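Projects > Kutine > Gripper trials > README

# Kutine handheld gripper trials: film and bag subset

Clips for comparing two fingertip sets, Bikero soft pads and Buschmann ridged tips, on the same handheld gripper. Recorded at the Akville bench in June. Maintained by Lama Kassab.

The subset holds 1,725 clips of 18 items, recorded by 6 operators. Each clip is one pick attempt. Thin, see-through material is the hard case for both the tips and the wrist camera. At close range a sheet can fill nearly the whole view in soft gray-green, with a bit of tan wood left in one corner to judge position by.

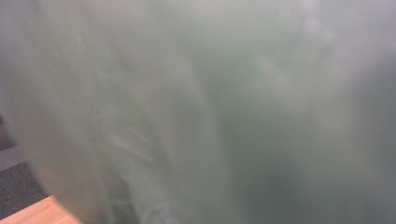
2 min read

Frames like this one are kept and tagged `near_occluded`. Filter on that tag if your model needs a sharp view of the item. Do not use these frames for edge labels.

## Files

- `clips/` video, one file per attempt
- `grip.csv` finger opening and motor current
- `tags.csv` frame tags, tip set, operator number

## Known problems

- Focus is fixed, so anything very close to the lens is soft.
- 14 clips have no motor current. The column is blank.
- Tip set was entered by hand. Send corrections to Lama.

Filed under: Grippers, Wrist cameras, Datasets

Related
- Kutine rigid items subset
- Changing tips on the handheld gripper
- Wrist camera mount notes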